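Covering the table, finally

I have put this off since August, mostly because I could not find the right plastic. You would think a big black sheet would be the easiest thing in the world to buy. I went to three shops! The first had clear only, the second had a green thing meant for ponds (lovely, far too thick, and it smelled like a new paddling pool) and the third wanted me to take the whole roll. In the end Siham Kassab had one folded up in her hall cupboard from when she painted her ceiling, and she let me have it for a packet of biscuits.

So, the table. Anyone who has read this blog for a while knows I am hard on tables. The old one at home had glue rings, a burn from the iron and a long scratch I still blame on my brother. When we got the use of the big worktable on Wednesday evenings I promised myself I would cover it properly from the first week, and then of course I didn't, and by the fourth week there was a blob of something orange on it that would not shift with hot water, white spirit or bad language.

Draping is harder than it looks. My first go was with tape all the way round, pulled tight like a drum, and it tore at the corner the moment I leaned on it. Now I let it hang down over the sides and keep the tape for underneath, where it can't catch on sleeves. If it has been folded for years, open it out the night before and leave it over the back of a sofa. The creases drop out by themselves, more or less. I tried a hairdryer on one once -- don't.

I was worried that glossy would be a nuisance with the lamps, and yes, it does shine a bit. But white parts stand out against it beautifully, and when you drop a little pale screw you have some hope of finding it again. My old brown tablecloth ate screws. I must have lost 16 in that cloth over one winter, and I only know because I had to buy another packet.
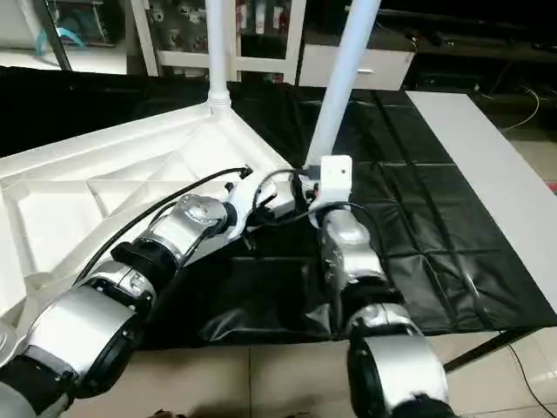 Minivness Making Club -- Wednesday table

The big ribbed white piece takes up a lot of room on the left, and I've grown quite fond of it. All those pockets, triangles and rectangles, and every one of them a dust trap. A dry paintbrush is the thing for those, a soft one, about as wide as your thumb. Ludivine Langlois swears by an old make-up brush and I'm coming round to it. The white poles are much kinder, one wipe with a cloth and you're done, although I always forget the bit where the collar flares out and have to go back.

Next I want to sort out something for the floor underneath, as my knees are not what they were and I spend half the evening down there looking for things. Ludivine has a bit of old carpet she might bring if she can get it on the bus. If anyone has foam mats going spare, leave me a comment. I'll pay in biscuits again.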